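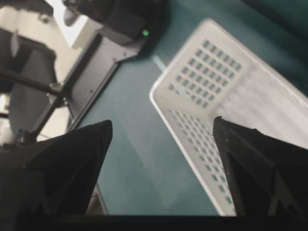 Gripper fingers over a slotted white basket, seen from the camera at the robot's wrist. Photo: Postix

Postix Publishes Maintenance Schedule for Basket-Handling Cell at Clornach

CLORNACH, March – Postix has released the setup and maintenance schedule it uses for the basket-handling cell at its Clornach workshop. The document covers finger replacement, wrist camera checks, cable inspection and the restart procedure after a stop. It is available now to all customers running the Draltness gripper package.

The cell picks up small plastic baskets by the rim and moves them across a work table. Most of the service calls Postix received on this type of cell last year involved worn or misaligned gripper fingers, and the new schedule puts those first.

Under the schedule, fingers are inspected every 500 cycles and replaced as a pair. The Clornach cell ran 858 cycles on its last set before one tip had worn past the limit given in the manual. Postix previously left the inspection interval up to the operator.

"People were changing one finger and leaving the other," said Marianna Czarnecka, service lead at Postix. "The new one closes first, the basket gets pushed sideways, and then somebody spends the morning adjusting the camera. The camera was fine."

A finger change takes 15 minutes with the arm parked in the service position and power to the gripper locked out. Each finger is held by two screws, which are to be tightened by hand before final torque is applied. After the change, the technician closes the gripper slowly and checks that the tips meet, then opens it fully and runs six test picks with an empty basket. If any pick shifts the basket on the table, the fingers are loosened and set again.

The wrist camera is checked in the same visit. The lens is wiped with a dry cloth and the live view is compared with a saved reference view. Both fingertips should be visible with the gripper open. White baskets with slotted walls can cause false edge readings under strong light, so the schedule asks technicians to repeat the check with the workshop lights at their normal daytime setting.

Cables are looked at once a week. At Clornach this is done on Wednesday before the first shift, starting at the base of the arm and working out to the wrist. Any cable with a flattened or shiny spot is replaced and the clip nearest to it is moved.

The schedule was written with Rimkutė, the integrator that installed the cell. Ita Mac Suibhne, who handled the installation for Rimkutė, said the restart section came from problems seen on site.

"After a stop, the gripper has to be opened and the basket taken out by hand before homing," Mac Suibhne said. "We had that on page 40 of the old manual. Now it's on the first page."

Customers can request the schedule and a printable log sheet through the Postix service desk. Replacement finger pairs are supplied with screws and are listed under Draltness spare parts.

About Postix
Postix builds and services handling cells for small workshops and packing rooms. Its service team is based in Clornach.

Media contact
Postix Press Office, Clornach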